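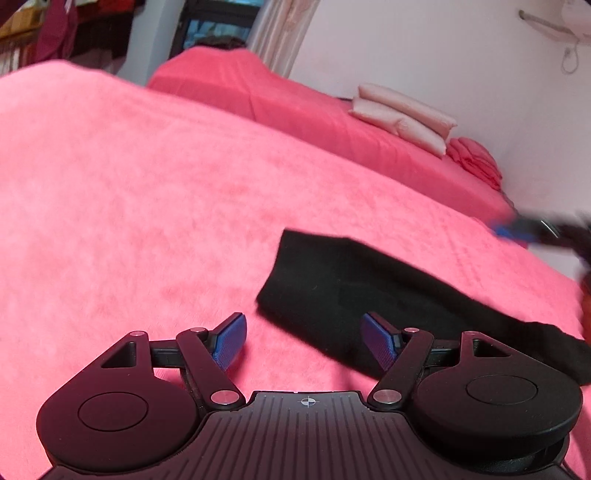
Leitura: 2 min

Aprendo português há 765 dias e ainda durmo mal quando muda a estação. Em outubro, a minha vizinha Merike Pētersons aconselhou-me a ler antes de deitar, sempre em papel.
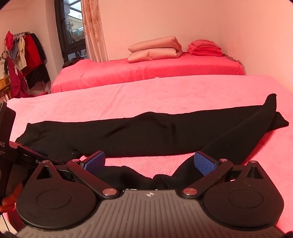

Comecei com um romance de 75 páginas, que me durou quase duas semanas. Lia devagar, com o dicionário ao lado, e muitas vezes adormecia no meio de um verbo.
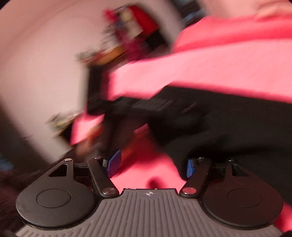

O que mudou

Agora apago a luz às onze. No domingo também, embora me custe mais. 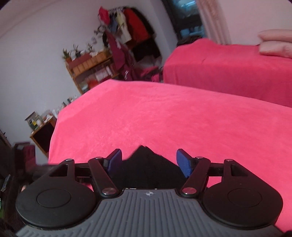
O café da tarde ainda não consegui deixar. A Merike diz que é esse o problema, e eu penso que ela tem razão.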